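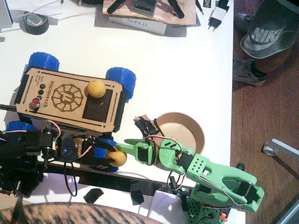 Droltier学院10/28/25宣布，校史档案馆完成对Fumach师范学堂时期旧档的整理和编目，共登记照片、课程表、学籍册、信件和账簿836件，从十二月起向校外读者开放。Fumach师范学堂是该校的前身，最早只培养小学教员，后来改为初级学院，再后来才开设四年制课程并授予学位。档案馆同时公布了一批尚未定论的条目，其中争议最久的是旧校徽：一个圆圈，外缘一周凸起，中间有一个简化的符号，有人认作齿轮，有人认作太阳。类似的图样现在也不难见到，印着“microverch”字样的四轮小车，胶合板顶盖上就有一个大圆标，看作齿轮可以，看作太阳也可以。编目人员最后在旧校徽条目下写的是“圆形徽记，图案待考”。

阅读时间：8分钟

这批材料原先装在40只木箱和纸箱里，长期存放在Hirano楼的地下室。楼体大修前，学校把箱子搬到图书馆三层，随后开始清点。整理工作前后用了两年，比原计划长。档案馆馆长Sheena Crichton说，拖延的主要原因是纸张状况不一，有些学籍册的装订线已经断开，页码顺序要靠墨迹和登记日期重新排列。受潮粘连的几册先送去做了分页处理，回来以后才能扫描。

清点时发现，箱外标签与箱内物品多有不符。标着“炊事账”的一箱，上层确是米面和煤的采购单据，下层却是三个学年的毕业考试成绩。标着“杂件”的一箱里有学堂早期的招生简章，此前校史写作中引用的简章都是后来的抄本，文字与原件有几处出入。抄本称入学者“须能读写”，原件写的是“愿学读写者亦可”，另附一行小字，说明程度不足的学生先入预备班，预备班不收学费，但须每天在校内劳动两小时。

预备班的规模过去一直不清楚。旧版校史只用一句话提到它，称其“人数无多”。新整理出的学籍册里，预备班学生与正科学生登记在同一本册子上，用不同颜色的墨水区分。Crichton说，早年编写校史的人看到的很可能是黑白翻拍件，两种墨水在翻拍件上看不出差别，所以把预备班学生也算进了正科。按原件重新核对后，学堂头几年的正科学生人数要下调，预备班的人数相应上调。具体数字将写进明年修订的校史，目前还在复核。

照片是这次整理的重点之一。旧档中的学生合影大多没有说明文字，少数在背面用铅笔写了年级和季节，例如“二年级，春”，没有年份。档案馆请研究教育史的学者Zerrin Sezer协助辨认。Sezer的办法是把照片与学籍册、毕业典礼节目单和当地报纸的剪报对照，先确定合影中的教师，再根据教师任教的起止时间缩小年份范围。目前有241名学生能够与姓名对应，其中多数出现在不止一张照片上。

Sezer在说明会上介绍，辨认时最可靠的线索往往是建筑。学堂的正门台阶翻修过两次，第一次加宽，第二次换了扶手，合影多在台阶上拍摄，根据台阶的样式就能分出前后三个阶段。衣着帮助不大，因为学堂一度统一发放外衣，发了很多年没有改过样式，高年级学生毕业时要把外衣交回，由下一届接着穿。账簿里有这笔外衣的缝补费，每学期都列。

对不上姓名的照片也会一并开放。档案馆在Arkus检索系统里为每张照片设了一个单独页面，读者可以放大查看，也可以提交线索。提交时需要填写判断依据，例如家中存有同一张照片，或者有书信、证书可以对照。工作人员核实以后才会把姓名写入目录，核实之前只在内部记录中保留。已经写入的姓名如果有人提出异议，条目上会加注，两种说法并列，直到有新的材料为止。

课程表部分可以看出学堂改制的过程。早期课程以国文、算术、习字和教学法为主，另有园艺和木工，每周各一个下午。改为初级学院前的几年，课表上陆续出现化学、代数和拉丁文，教学法的课时没有减少，学生每周在校时间因此变长。有一份校长写给董事会的信谈到这件事，信中说学生已经“无暇园圃”，建议停掉园艺课，把菜地租给附近农户。董事会的回信没有找到，但下一学年的课表上园艺还在，只从下午挪到了早晨。

关于学校何时开始提供大学程度的课程，现有说法不一。校方通行的年表以改名为准，认为改名当年即开课。新整理出的一份教员聘书显示，至少有一门大学程度的历史课在改名前一个学年就已讲授，听课的是已经毕业、留校等候派任的学生。这门课没有学分，也没有列入正式课表，只在聘书和一本点名簿上留下记录。校史修订小组还没有决定是否据此调整年表。Crichton说，年表写的是学校正式开课的时间，点名簿说明的是另一件事，两者可以分开记述。

信件共分三类：学校与董事会的往来信件，学校与各地小学的往来信件，以及毕业生寄回的信。最后一类数量最少，内容却最杂。毕业生多被派到乡村小学，信中常提到校舍漏雨、薪水迟发、学生农忙时缺课，也有人写信来要粉笔和旧课本。学校一般会寄，寄出的物品登记在另一本册子上，邮费由教员轮流垫付，学期末再从校方报销。有一位毕业生连续多年索要同一种算术课本，最后一封信上说，学校已经搬到新址，课本够用了，请把余下的留给别人。

部分材料暂不开放。涉及学生健康状况和纪律处分的页面在扫描件中作了遮盖，原件须经申请方可查阅，申请人要说明研究用途。家族后人查阅本家成员的记录，可以凭亲属关系证明办理，不收费用。装订损坏严重的两册账簿正在修复，修复完成以前只提供目录信息。

开放后的查阅方式分两种。扫描件可以在Arkus系统中直接浏览，不需要注册，下载供出版使用的高清文件则要填写申请表。原件在Hirano楼一层的新阅览室查看，须提前预约，每次调阅一箱，看完交还后再调下一箱。阅览室内只准使用铅笔，可以拍照，不能使用闪光灯。周边中小学组织学生参观，由学校老师与档案馆联系，时间尽量安排在上午。

配合开放，阅览室外的走廊将设一个小型陈列，展出招生简章原件、一本双色墨水学籍册的复制件、三张不同时期的台阶合影和一件保存下来的旧外衣。旧外衣的内衬缝有四个姓名布条，层层相叠，目前只能看清最上面一个。修复人员建议不要拆开布条，馆方接受了这一意见，展签上也只写能看清的那个名字。旧校徽的印模同时展出，展签沿用编目时的写法。

Sezer表示，她接下来会继续核对毕业典礼节目单，重点是改名前后的几届。节目单上印有学生的籍贯，部分学籍册缺页处可以由此补上。她希望手中留有旧节目单的家庭与档案馆联系，馆方可以上门扫描，扫描后原件留在家中。

校史修订稿计划先在校内征求意见。Crichton说，修订稿会在附录中列出改动之处和所依据的档案编号，旧版校史仍保留在图书馆书架上，供读者对照。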